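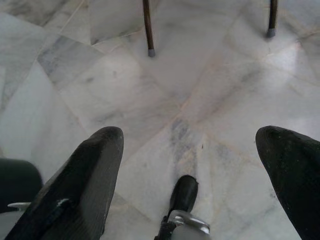 I've had the Noren pickup kit from Stistow for a whole summer now, and I keep meaning to write it up because the reviews I read before ordering were all by people who had owned it for an afternoon. It's a two-fingered gripper with a small camera at the wrist, made to go on the end of a light hobby arm, and its job is getting small stuff up off a floor. I do nearly all my testing on polished stone, which is about the meanest surface you can give a wrist camera. Pale tile with gray veins running through it, thin grout lines going off on diagonals, a patch of glare near the chair legs bright enough to wash the marble out to white, and then a few tiny dark specks that might be dust and might be something worth picking up. If a kit can cope with that, I trust it on a workbench.

Some background on what I wanted. I already had a Sarantis arm bolted to a low rolling cart, and the gripper that came with it was a stiff plastic claw that was fine for foam blocks and hopeless for anything flatter than a walnut. I wanted to pick up coins, buttons, pen caps, hair clips, the odd screw. I also wanted to see what the arm was seeing, from close in, because a camera on a tripod across the room is no help at all once the hand is in the way.

In the box you get the gripper body, the fingers, the camera with its cable already fitted, a mounting plate, a bag of screws (with spares, thank you) and a printed booklet that is better than it needed to be. The drawings are large, the screw sizes are printed next to each step, and the page on cable routing saved me from the mistake I was just about to make. I had it on the arm and moving in one evening. Step 9 is the only bad one. It has you tighten the mounting plate before plugging in the camera, and on my arm the plug won't go in once the plate is down, so do those the other way around.

Setup on the computer side was quick too. The software finds the gripper, asks you to open and close it a few times, and then shows you the live picture. Finger calibration is a slider and a button. I redid it a couple of times in the first week and haven't needed to since June.

Now the good part, and I really do love this — the view. Having both fingertips in the picture changes how you work. You stop guessing where the hand is. You drive the arm until the thing you want sits in the gap, lower, close, lift, and after a few days your hands just know it. My old setup had me standing up and walking over to check every other grab. With this one I can sit on the far side of the room with a cup of coffee and clear a handful of buttons without getting up once.

The fingers have been great on small hard things. Coins were my big worry, and they're still the hardest item on my list, but I can get a quarter off bare tile 4 times out of 5 if I come in slowly and let one finger slide under the rim. Dimes are worse. Paper is hit or miss unless a corner is already lifted. Anything round and light will roll away from you on stone if the fingers don't close evenly, so check that calibration before you start chasing beads.

Grip force can be set in steps, and the low end is properly gentle. I've picked up blueberries. I've picked up an eggshell half. At the high end it will hold a full can of soup, though my arm complains long before the gripper does.

The automatic mode is where I'd slow down before spending money. The software will look for objects on its own and offer you a grab, and on a plain mat it's a delight, quick and nearly always right. On veined marble it gets ideas. It has offered to pick up a gray streak. It has offered to pick up a grout line, many times, with great confidence. Glare bothers it as well, and a bright spot on polished tile can hide a clear button completely. Pulling a shade down helps a lot, and so does turning the exposure down by hand (the setting is buried under Camera, then Advanced, and should be on the front page). An update in August made the false grabs less common on my floor. They're still there.

Chair legs are the other thing to watch. The wrist camera looks straight down in the pose I use most, so you only see the feet of a chair when you're already pretty near it, and the kit has no idea there's a seat above. I keep my speed at the second-lowest setting anywhere near furniture. I'd like Stistow to add a second, wider camera as an option, even a cheap one.

Wear has been mild. My log in the software shows a little over 3,000 open-and-close cycles, and the only part I've replaced is a pad that I cut myself by closing on the edge of a tin lid. Replacement pads are easy to fit, and the set I ordered from the Vornville shop came quickly. The matte finish picks up dust and scuffs, which I don't mind, but if you like your gear to look new you'll be wiping it a lot. The cable is the part I trust least. It's thin, and it bends sharply right where it leaves the housing. I added a loop of soft tape as strain relief in the first week and I'd tell any buyer to do the same.

Noise is low. There's a faint whir on closing and a click when it reaches the force you set, and I've come to rely on that click.

Support has been decent. I wrote to them about the step 9 problem and got a reply the next morning with a corrected page attached.

Would I buy it again? Yes, and I'd buy it for the camera view alone. If you mostly want hands-off cleanup on a patterned floor, wait a few updates and see how the automatic mode comes along. If you like driving an arm yourself, and you've been putting up with a stiff claw and a bad angle, this is a big step up and a lot of fun to use — I still look for excuses to drop things on the floor.

Next on my list is the soft pad set, which is supposed to be better with paper and fabric. I'll add a note under this review once I've had them on for a few weeks.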